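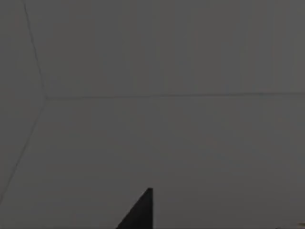
By A. Varo
Last updated 15/08/2026

Chapter 6
Gathering Examples

6.1 Before you record anything

A policy learns from what it was shown. So this chapter comes before the one on training, and if you skipped ahead to training, come back. Most of the trouble people bring to us in Chapter 7 started here.

Some terms first. A demonstration is one run of a task, start to finish, done by a person driving the arm. A frame is one camera picture plus the joint readings taken at the same moment. An episode is the file a demonstration gets saved in. People mix up the first and the last all the time. Mostly harmless. Not harmless when one demonstration has been split over two files and you count it twice.

We work in simulation for the whole of this chapter. The simulator is Flidero, the same one from Chapter 4, with the plain gray room loaded. Gray walls, gray floor, no texture. Students ask for something prettier every term. Leave it plain for now – you want to know what the policy picked up about the task before you give it wallpaper to pick up instead. Section 6.5 puts the textures back in.

6.2 What the camera gets

Look at the opening figure again. Three gray planes and the thin dark seams where they meet. One dark fingertip coming up from the bottom, a bit left of center. And a small tan smudge down in the right corner, too little of it showing to say what it is.

Now suppose that frame is in your training set. It has a label like any other frame, the motion the arm made next. The learner will try to get from those pixels to that motion. What can it use? The finger, a little. The seams, quite a lot, as they move when the camera moves. The smudge, hardly.

This is the first real lesson of the chapter. A frame can be perfectly valid and still say very little about the task. No error gets thrown. The file loads, the shapes match, the loss goes down. You find out later.

Do you throw such frames away? Usually no. A run has to pass through views like this on its way somewhere, and a policy that never saw a bare wall has no idea what to do when it meets one. But you should know what share of your set they make up. If most frames in an episode look like the opening figure, check the camera mount angle in the config before recording more.

6.3 How many, and how different

Our exercise set has 500 demonstrations. It is called Jilten and you will use it through to the end of the book. Fewer would do for the first task. The later ones are hungrier.

Number is the easy part. Spread is harder. Five hundred runs from the same start pose teach one path and not much else, and a driver who gets good at the task drifts toward the same path without noticing. We did this ourselves. The first version of Jilten, recorded over one January, had the arm going in from the left nearly every time. Policies trained on it were fine until the object was moved to the right. Then they went in from the left anyway.

What we do now:

Draw the start pose at random before each run. Let the script do it, not the driver.
Swap drivers after six runs.
Keep the slow runs. Keep the ones with a fumble and a recovery, those are worth alot.
Drop a run only if the task was never finished, and write down that you dropped it.

The Anghel log format has a field for that last one. Use it. An empty field means the run was kept, so don't leave it blank meaning "not sure".

6.4 Looking at your own data

Dull, and skipped by nearly everyone. Open two episodes from each session and step through them by hand. Every frame, at least once in the term. Things to watch for: the gripper leaving view, the object leaving view, long stretches where nothing moves, a jump between one frame and the next that the joint readings don't show.

That last one is a timing fault. Camera and joints have to be stamped off the same clock – in Flidero they are by default, but the default goes away if you turn on the fast renderer. See Appendix B.

Keep notes as you go. Episode number, frame number, a few words. They dont need to be nice. You will want them for the exercises at the end of 6.6, where the same episodes come back with the labels shifted by a few frames and you are asked to find wich ones.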